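Keeping greens and cut flowers going through July

Quick ones, no time. Kitchen is hot, stuff wilts by 5.

Leeks and scallions: don't wash till you need them. Trim the roots, wrap in a damp cloth, bottom drawer. Limp already? Stand in cold water, white end down, and go do somthing else.

Carrots. Tops off right away, they pull the water out. Old ones crisp up in a bowl of ice water.
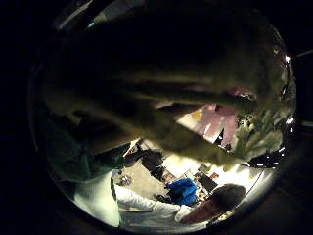 Lettuce, spin it, then a towel in the box with it. Change the towel when it's soaked. I use an old Barus box, lid doesn't even close right, still fine.

Flowers: cut stems on a slant, strip any leaf below the water line. Fresh water every morning. Tulips keep growing in the vase so cut them short to start. Keep the lot away from the fruit bowl!! Bananas especially. 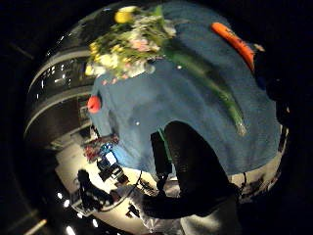 Bouquet, leek or scallion, and carrot on the blue cloth.

Towels for veg get their own hook and a hot wash, no softner. Lorenz Frei wrote in to say he freezes leek tops for stock, 13 bags last year. Good idea. Wash the grit out first.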